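Gray and pinkish marks in white dishes that won't wash off
Posted in Kitchen & Dining – 6/24/21 – 1042 views

Idetti17
I have a set of white ceramic dishes that I got from a relative who was moving to a smaller place. There are deep round plates with a small fruit decal near the rim, and some bowls with a pale pink flower pattern. They are not fancy but I use them every day and would like to keep them.

The problem is the inside of the plates. They have faint gray smudges in the middle, and a couple have pinkish ones too. I wash them by hand with regular dish soap and a sponge. The marks do not come off. I tried the dishwasher once at my sister's house in Brustthorpe and it made no difference that I could see. I have not tried bleach, and I don't want to wear off the decals.

Are these scratches or stains? And is it safe to keep eating off of them?

Fletine
You probably have two different things going on.

The gray marks are most likely metal. Forks and knives are harder than you would think and they leave a little bit of themselves on the glaze. It looks like a pencil line or a smudge, and soap does nothing to it. Run a fingernail across one. If your nail doesn't catch, the mark is sitting on top and it will come off.

What I do:
Wet the plate and shake off most of the water.
Put a spoonful of powdered cleanser on it, the kind sold for stainless pans. Baking soda works too but you will be at it longer.
Rub in small circles with a soft damp cloth. Don't use steel wool, it leaves more gray marks.
Rinse, dry and look at it by a window.

Stay away from the decal. If it is printed over the glaze, the cleanser will dull it. I put a piece of painter's tape over mine while I work.

Pink is usually food. Tomato sauce, beets, berries. Soak the plate overnight in warm water with a scoop of oxygen cleaner, not chlorine bleach, and wash it well after. If the pink comes back in the same place, the glaze may have fine cracks that are holding it. I would stop using that plate for food and put it under a plant.

Here's one like what you describe, set out on my kitchen table with the pink flower bowls. I have not cleaned this one yet.
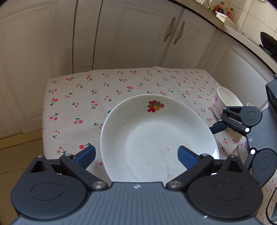

White plate with fruit decal, faint gray and pinkish smudges in the bowl of it. Cherry tablecloth.

Mine were gray all over before I started using cleanser on them. I do the whole stack every August now and that holds for the year.

dalisay_96
toothpaste. the plain white kind, not gel. worked on my coffee mugs

Brustthorpe Resale
Agree with the first answer on the gray marks. We get a lot of secondhand dishes in and most of them clean up fine.

On whether they are safe, a metal mark on good glaze is only a matter of looks. Older painted or decorated dishes are a different question, and you can't tell by looking at them. If you don't know how old the set is, don't keep acidic food in it – no leftover salad with dressing, no tomato sauce in the fridge overnight. I wouldn't microwave it either. Also check the backs for a maker's name, and stack them with a paper towel between each one so the unglazed foot of one plate doesn't scrape the next.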